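Cleaning and Adjusting a Wood-Finish Base Cabinet

Fadow Home Notes – Storage and Fittings
December 7, 2018

These notes cover a freestanding cabinet with a hinged door, a flat top and drilled side or back panels. Allow 2 hours, including drying time. Tools: a No. 2 Phillips screwdriver, a vacuum with a brush nozzle, two microfiber cloths, dish soap and a flashlight.

1. White surfaces

Start with any large white surface next to the cabinet. Dust shows up there late and smears when wiped dry. Use a damp cloth with one drop of soap, wipe in straight passes, then dry with the second cloth. Melamine sponges dull a gloss finish and should be kept for isolated marks.

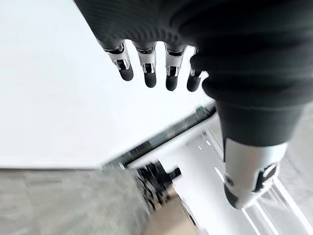 2. Compartment and hinges

Empty the compartment completely. Vacuum the back corners first, then the floor, then the peg holes. Crumbs packed into a peg hole keep a shelf pin from seating, and the shelf will rock. A wooden toothpick clears most of them.

Wipe oak-look panels along the grain. Keep water away from banded front edges; if the banding has lifted, press it down with a warm iron over a sheet of paper and hold until cool.

Concealed hinges with two stacked plates come apart for cleaning, but this is seldom necessary. Brush the dust off the plates and check the screws by hand. Power drivers strip particleboard easily. On the usual pattern, the front screw moves the door left or right and the rear screw sets its depth. Turn a quarter turn at a time and close the door between turns.

If a screw spins without biting, remove it, fill the hole with wood glue and a sliver of matchstick, and leave it overnight. The Pondia repair plugs sold for this purpose also work, though they need a wider hole.
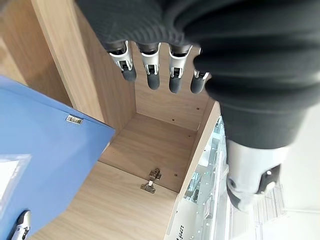

3. Top and underside

Wipe the top last. Seams between adjoining panels hold grit, so run the brush nozzle along them before any cloth touches the surface. Ring marks that survive soap can be tried with a paste of baking soda and water on a hidden spot.

Then look under the front edge with the flashlight. Check the brackets at the top of the side panels and any fastener holes near the corners. Rough edges around a hole can be cut back with 200 grit paper – never power-sand a thin veneer.
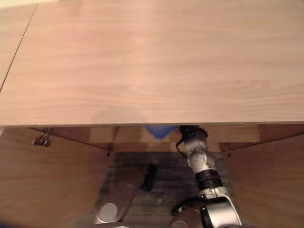

Wood-grain top and open compartment, with a metal fitting near the top of the left side panel.

Leave the door open until the interior is dry. Recheck the hinge screws after 4 weeks of normal use.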